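Soreck robotics bench — teaching the arm to build a PC

7 July 2019

Quick gallery from the bench, more words when we get time. The job is the Bidov task, putting parts from a tray into a desktop tower. Drive, processor, memory, cards. One of us drives the arm from the Voltillow remote handset, everything gets recorded, and the recordings go to the learning side. Up to 156 saved runs so far, which sounds a lot untill you try training on them.

Card handling is what we've been practising most. Long, thin and easy to tip if you close the fingers off centre.

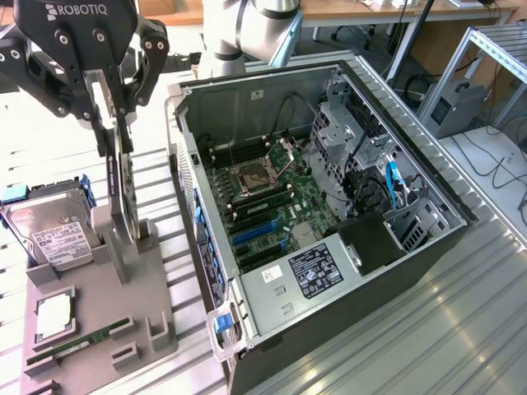
Graphics card in the fingers, over by the tray. Drive, processor and memory stick in their slots.

Slow is fine at this stage. A slow clean run is worth keeping, a fast one with a wobble in it gets copied wobble and all. We also keep the runs where the driver misses and then sorts it out — handy later. What we bin is dithering. If you don't know where you're going, let go of the handset and start again.
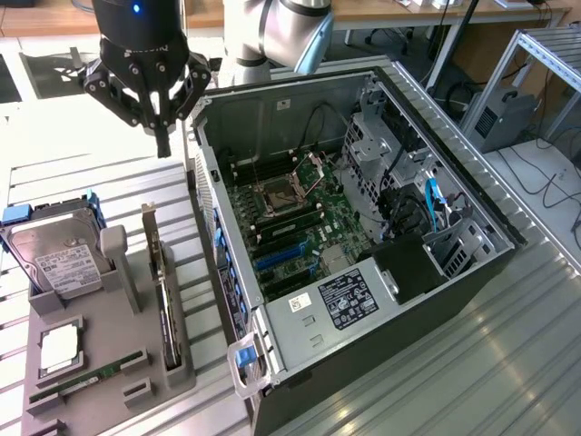

Soreck Remote Handling Group

Card standing in its holder on the tray, fingers off to the left of the case. Coming in straight down works best. New drivers all want to swoop in from the side, and you can't judge height that way. We've tried driving by hand too, gripping the wrist and pushing the arm through the moves. Nice for big moves, hopeless for the last bit, your own arm gets in the way and you end up leaning on the joints.

Two drivers a session, swapping over. More than two hours on the handset and the mistakes start creeping in, so that's the limit now.

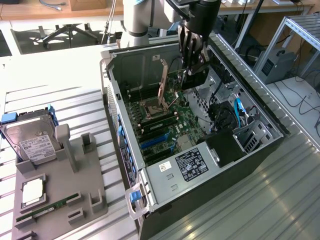 Reaching down into the open case.

Getting inside is the tight part. Drive cage one side, cables near it, board underneath. The side view gives you a decent idea of where the arm is but not much on how the card lines up, so drivers flick to the wrist view for the last stretch. Turn the handset speed right down first. Please. The Suksawat settings sheet has the numbers, its taped inside the cupboard door.

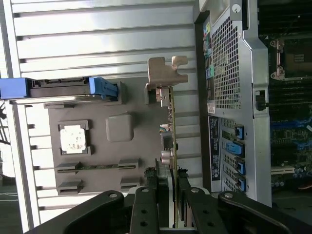
Wrist view, card edge-on between the fingers, blue slot latches over to the right.

Bracket end is the thing to watch from here. Get that lined up before you go down and the rest is mostly patience.

Still to do — memory sticks, then the processor, which needs a much lighter touch and probaby different finger pads. Next lot of pictures in August.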